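23 Jan 2025

I finally settled on baskets for sorting the small stuff. Imad Issa wanted lidded boxes, but I like to see what I have without opening anything – so slotted plastic it is, in green, black and yellow.
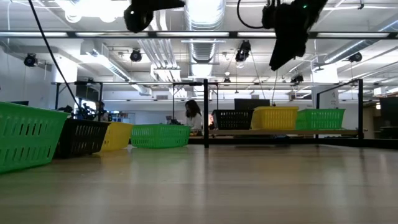
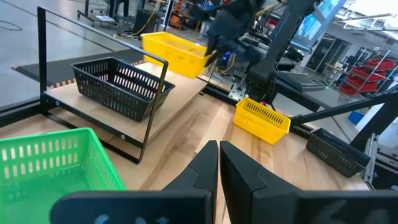
Green is for cables, black for tools, yellow for whatever still needs a home. I gave myself until April to empty the yellow ones. Widad Sayegh says the colors will stop meaning anything after 14 days, and she may be right. I paid 4 dollars each at Obeidat, and the slots make them easy to rinse. Labels next. I have a roll left over from the pantry.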